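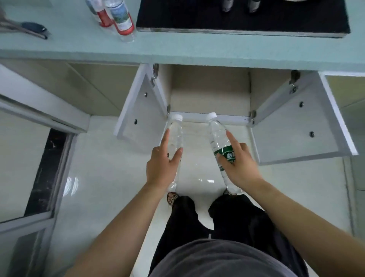

Session 4: Reading a dive site before you get wet

Okay, welcome back. Last time we did tides and slack water, and most of you came out of it fine (the worksheet is still up if you want another go at it). This session is the one I like best, because we get to talk about what lives where and how you can guess it from a chart and a couple of minutes of looking at the surface. I've typed these up from what I said in class plus the bits I forgot to say, so they ramble a little.

What I mean by "reading" a site

When I started diving I'd jump in wherever the skipper pointed and then swim around hoping. I saw plenty of sand. Dario Zanetti, who taught me most of what I know about finding animals, used to make me draw the bottom before I'd been down there, just a pencil sketch from the chart and the shape of the shore. Then I had to correct it after the dive. My first ones were terrible! But after a season of it I could get off the boat with a pretty good idea of which way to swim, and that's all I'm asking you to learn.

So there are three things I want in your sketch: what the bottom is made of, where the edges are, and which way the water moves across it. Depth goes on there too, obviously, but you already know how to do that.

Bottom type

Charts give you letters for this. S is sand, M is mud, R is rock, Sh is shells, and so on. You'll see them combined, with the main material first. Take them as a hint. Some of those samples are very old, and sand moves.

Rock is where the crowd is. Anything that needs to glue itself down (sponges, anemones, hydroids, barnacles) wants a hard surface, and then everything that eats those things or hides among them shows up too. Look for cracks. A smooth slab can be close to bare on top and packed with life along one split the width of your hand.

Sand looks empty and mostly isn't. Flatfish, burrowing anemones, moon snails, little gobies, rays if you're lucky. The trick is to slow down way past the point where you think you're being slow. I have a student sketch from last March labeled "nothing here, went back to reef," and her buddy's sketch of the same patch has five species on it.

Mud is an acquired taste. Keep your fins up, please, all of you, and frog kick. If you do it right you get sea pens and odd little shrimp and burrows with somebody looking out of them. If you do it wrong you get brown soup, and so does everyone behind you.

Edges

If you only remember one thing from tonight, go to the edge. The place where rock meets sand is nearly always better than the middle of either one. Animals shelter on one side and feed on the other, and food that gets pushed along the bottom piles up against the rock. When we do our checkout dive at Ondden, the whole plan is to drop on the sand, find the foot of the reef and just follow it with the rock on our left shoulder. We turn around when the first person hits turn pressure, and we come back a few feet higher so you see different stuff.

Edges on the chart: look for contour lines bunched tightly together next to a wide gap. That's a drop with something flat at the bottom. Also look for a single closed contour sitting by itself, which is usually a pinnacle or a boulder pile. Those can be wonderful, and also small and easy to miss, so have a plan for when you land on the wrong bit of sea.

Which way the water goes

Filter feeders want current, and they'll crowd onto whatever side of the rock gets the most of it. If you drop in and one face is furry with life and the other one looks like a parking lot, now you know something about the usual flow at that site, even if it's dead calm that day.

Fish do something different. A lot of them sit just out of the current, behind a corner, facing into it, so they can dart out when food comes by. So I look at the busy face for the small attached things and then peek around the back for the fish. Octopus I can't give you a rule for. I look for crab shells heaped outside a hole. 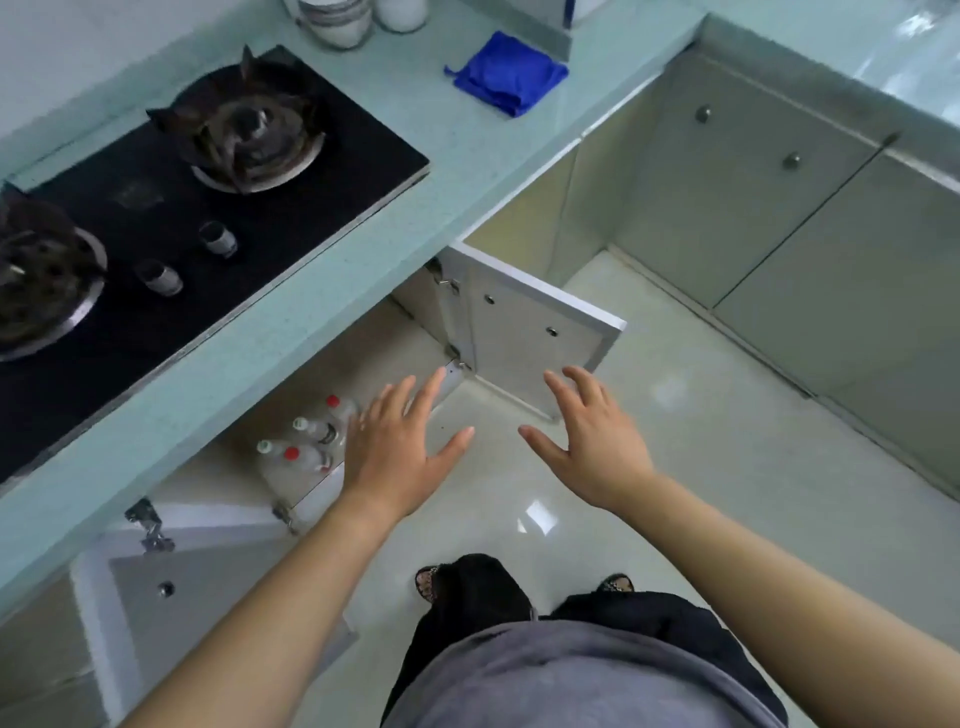
The logbook exercise

Each of you is getting a copy of Mirko Bassi's log pages for the reef we call Tóth. He's been very generous about this, and his handwriting is, well, you'll get used to it. There are 764 sightings in there, each with a depth, a bottom type and a word or two on current. I want you to do this with them:

Pick one animal that shows up often. Don't pick the wrasse, everyone picks the wrasse.

Pull out every line for that animal and sort it by bottom type first, then by depth.

Write two or three sentences about where you'd go to find one. Be specific enough that your buddy could follow you there.

Then find the lines that don't fit and tell me what you think is going on. Maybe it was a juvenile, maybe it was night, maybe Mirko wrote down the wrong depth (he says this has happened).

Please watch out for one thing. Log pages tell you where divers look as much as where animals live. If everybody dives the same wall between thirty and sixty feet, you're going to get a lot of records from that wall between thirty and sixty feet. I fell for this myself with nudibranchs and was very sure of my theory for a whole summer.

Sketches for Ilia

Ilia is the site we'll use for your first practice sketch. You have the chart excerpt in your packet. The reef is 400 feet long on its straight side and breaks up into boulders at the north end, with sand to the east. Draw it in pencil, and put down:

North arrow and a rough scale

Bottom type, using the chart letters

Every edge you can find, drawn heavier than the rest

An arrow for flood and one for ebb

Your entry point, and the spot where you expect the best life, marked with an X

Leave room in the margin for corrections. You'll be adding those on the boat afterward with cold fingers, so leave more room than you think.

A few questions that came up in class

Somebody asked whether visibility changes what you should look for. Yes, a bit. In poor vis I give up on fish completely and go small, one crack at a time, with a light. Some of my favorite dives have been in water where I couldn't see my own fins.

Somebody else asked about lights in the daytime. Bring one! Red goes first as you go down, and a reef that looks gray and dull at fifty feet is full of orange and pink once you shine something on it. Keep the beam off animals' eyes and don't camp out on the same poor crab for ten minutes.

And gloves. I'd like you to dive without them on the warmer sites if you can stand it, because people with bare hands tend to grab less. If you're cold, wear them and keep your hands folded.

For next time

Read the handout on Dekska, the one with the two wrecks on it, and come ready to tell me how a wreck is like a reef and how it isn't. Think about edges again. Bring your Ilia sketch, even if you hate it, and a soft eraser.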